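Robot Projects, Unit 6: Closing the Gripper
Handout updated 4/26/21
Instructor: Chrysanthi Balaskas

Bring your notes from Unit 5. You will need the joint limits you wrote down for the Dilleo arm, and the login for the lab computer.

Last time we moved the arm between fixed points with the gripper open. In this unit each team writes its own close routine and runs it with the wrist camera on. The camera sees both fingers and the tabletop past them, and your program will use that view to decide when to stop.

The gripper takes a position command from 0 to 2,000. Zero is fully open. Do not send 2,000 on the first try. Step toward it and save a picture at each step, so you have a record of the gap between the fingers.
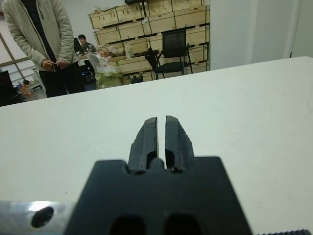

Finger position in the picture should stay the same from run to run, as the camera moves with the wrist. If it shifts, the mount is loose. Stop and tighten it before you save anything else, and throw out the pictures from that run.

Keep the background out of your measurement. People walk through the lab and the light from the window changes during the afternoon. Crop to the fingers and a strip of table, then set your threshold on the crop only. Teams that skipped the crop in the Wanell exercise had to redo it.

Speed stays at 4 for all of this unit. The force limit is 88 and is set in the config file. Leave it alone.

To hand in:
Your close routine, with comments
One saved picture for each step
A plot of command against gap width in pixels
A paragraph on where the plot stops being a straight line

Reading: Hubáček, chapter on parallel grippers, up to the section on springs. We come back to springs in June.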